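회사 소개

메툼(Metum)은 협동로봇 및 소형 자동화 셀의 작업 기준을 수립하고 검증하는 기술 회사다. 로봇 본체를 제조하거나 판매하지 않는다. 고객사의 작업장에서 쓰이는 절차서, 점검표, 시험 조건을 작성하고, 작성한 문서대로 셀이 운용되는지를 시험실과 현장에서 확인한다.

사업 범위

당사의 업무는 위험성 평가 지원, 작업대 및 시험 환경 표준화, 파지 및 적재 시험 절차 수립, 운용 인력 교육의 네 분야로 나뉜다. 위험성 평가는 ISO 12100의 절차를 기본으로 하며, 산업용 로봇 시스템에 대해서는 ISO 10218 시리즈를, 사람과 로봇이 작업 공간을 공유하는 경우에는 ISO/TS 15066을 함께 참조한다. 당사는 인증기관이 아니므로 인증서를 발급하지 않는다. 시험 결과는 측정값과 조건을 기재한 보고서 형태로만 제공한다.

보고서에는 합격 또는 불합격 외의 표현을 쓰지 않는다. 판정 기준이 사전에 합의되지 않은 항목은 측정값만 기재하고 판정란을 비워 둔다. 시험 도중 기준을 변경한 경우 변경 전 데이터는 삭제하지 않고 별도 부록으로 보관한다.

내부 기준서

당사의 모든 시험은 내부 기준서 「돈베르크(Dornberg)」에 따라 수행한다. 돈베르크는 9개 장으로 구성되며, 현재 유효한 점검 항목은 732개이다. 개정판은 매년 10월에 배포하고, 안전과 직접 관련된 항목은 정기 개정을 기다리지 않고 수시로 고친다. 각 항목에는 담당자, 근거 문서, 확인 방법이 명시되어 있다. 확인 방법을 적을 수 없는 항목은 기준서에 등재하지 않는다.

제3장은 작업대와 배경에 관한 장이다. 대상물과 작업대의 명도 차이를 확보할 것, 배경면의 재질과 색을 시험 기간 중 변경하지 않을 것, 시험 시작 전 작업면의 이물을 제거하고 점검표에 기록할 것을 규정한다. 천 배경을 사용하는 경우에는 주름의 상태도 기록 대상이다. 조명 조건을 바꾸었다면 이전 조건에서 얻은 결과와 합산하지 않는다.

제4장은 거치대와 적재물을 다룬다. 거치대는 시험 전 기준 위치에 놓고, 기둥과 선반의 변형 여부를 육안으로 확인한다. 선반의 방향은 도면의 기준 모서리를 따라 정하며, 모서리 형상이 비대칭인 선반은 좌우를 반드시 표기한다. 클립 등으로 매다는 물체는 선반에 놓는 물체와 구분하여 별도 항목으로 관리한다. 매달린 물체는 초기 자세의 편차가 크므로 시험 회차마다 자세를 기록해야 한다.

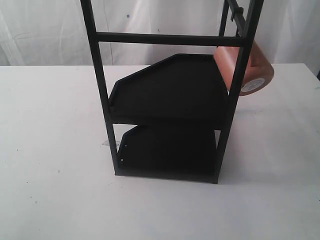

흰색 작업대에 놓인 2단 선반 거치대. 오른쪽 상부에 구리색 원통이 걸려 있다.

제5장은 시험의 시작과 종료 조건을 정한다. 시작 조건은 거치대의 위치, 대상물의 수량, 작업 구역 내 인원의 세 가지를 확인한 시점에 성립한다. 종료 조건은 과제의 완료, 제한 시간 초과, 보호정지 또는 비상정지의 작동이다. 한 회차의 제한 시간은 별도 합의가 없는 한 600초로 한다. 운용자가 대상물의 위치를 손으로 수정한 회차는 개입 회차로 분류하고 성공률 산정에서 제외하되, 회차 수는 보고서에 표기한다.

작업 구역 출입

로봇에 동력이 공급된 상태에서는 지정된 운용자만 작업 구역에 접근할 수 있다. 거치대를 재배치하거나 대상물을 교체할 때는 로봇을 정지시키고, 의도하지 않은 재기동이 불가능한 상태임을 확인한 후 진입한다. 속도와 힘의 제한값은 셀별 위험성 평가 결과에 따라 설정하며, 운용자가 현장에서 임의로 변경할 수 없다. 변경이 필요하면 기술책임자의 서면 승인을 받고 위험성 평가를 다시 실시한다.

비상정지 장치는 작업일마다 첫 가동 전에 기능을 점검한다. 점검 기록이 없는 셀은 가동하지 않는다.

기록 관리

시험 기록은 회차 번호, 기준서 판본, 셀 구성, 운용자 식별번호, 이상 발생 여부를 포함한다. 기록 관리에는 자체 시스템인 클롤투라(Cloltura)를 사용한다. 등록이 끝난 기록은 수정할 수 없으며, 정정이 필요하면 원본을 유지한 채 정정 기록을 추가한다. 이상이 발생한 회차는 24시간 이내에 등록하고, 원인이 확인될 때까지 같은 조건의 시험을 보류한다. 고객사는 계약 기간 중 자사 시험에 해당하는 기록을 열람할 수 있다.

조직

기술책임자는 엠린 자먼(Emlyn Jarman)이다. 기준서의 개정 승인과 시험 보고서의 최종 검토를 담당한다. 시험 수행 부서와 보고서 검토 부서는 분리되어 있으며, 시험을 수행한 인원은 해당 시험의 보고서를 검토할 수 없다. 신규 운용자는 기준서 교육과 실기 평가를 마친 뒤 단독 작업을 배정받는다.

현장 검증은 협력사 헬비히(Hellwig)와 공동으로 수행한다. 헬비히는 셀 설치와 안전 회로 점검을, 당사는 절차 검증과 기록 심사를 맡는다. 양사의 책임 범위는 착수 전에 문서로 확정한다.

의뢰 절차

의뢰 시에는 셀 배치도, 로봇 및 말단장치의 사양서, 대상물 목록, 기존 위험성 평가서를 제출해야 한다. 기존 평가서가 없는 경우 위험성 평가부터 착수한다. 제출 자료의 검토가 끝나면 시험 범위와 판정 기준을 기재한 계획서를 송부하며, 고객사의 서면 동의 후 일정을 확정한다.

최종 수정: 24. 7. 7.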